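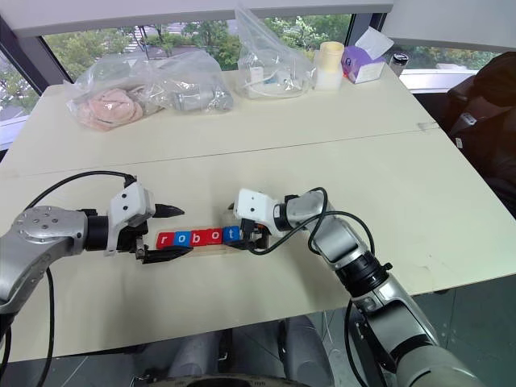 Pilar Medina wrote in to tell me I was wrong about crossword puzzles. They don't make you any better with words, she said, they make you better at crosswords, and if I wanted a hobby that stretched my vocabulary I should try losing at word games to my relatives. Fair enough, Pilar! I've now done plenty of that too.

It started in January, when my aunt in Adthorpe dug out her old letter-tile set and announced we'd be playing after dinner. I went in cocky. I'd done over 3000 crosswords by then (yes, I keep a notebook, and no, my husband doesn't find it charming), so I figured a few tiles wouldn't trouble me. She beat me by 50 points and put the kettle on before I'd finished adding up.

What got me was how little the big words helped. My aunt plays small and mean. She tucks a two-letter word into a corner, scores it both ways, and leaves you staring at a rack of vowels. I'd been sitting on "quixotic" for half an hour – lovely word, nowhere to put it.

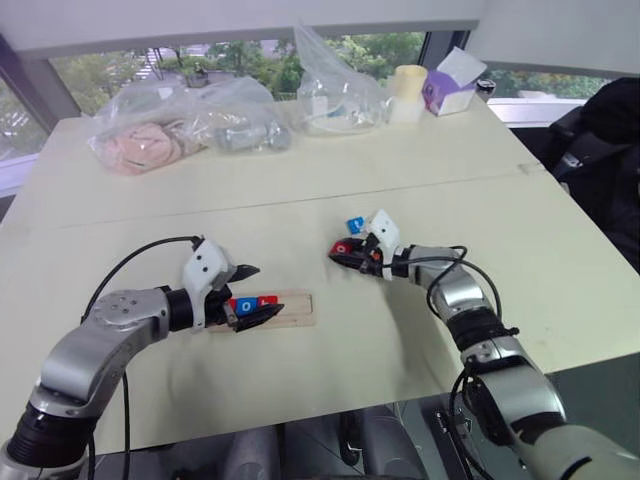 So I asked around for advice, and Afiq Manurung, who runs the game night at the Zandano café, told me to learn the short words first and forget the dictionary for a while. He has his on a card taped inside a kitchen cupboard, and reads it while the pasta boils. I copied him. Mine's next to the coffee, and I can now get through the two-letter words before the pot's full, if I don't stop to wonder what half of them mean.

I went back to Adthorpe at Easter and lost again, by a lot less. My aunt said I was getting annoying to play against, and then she asked if I was free the next evening.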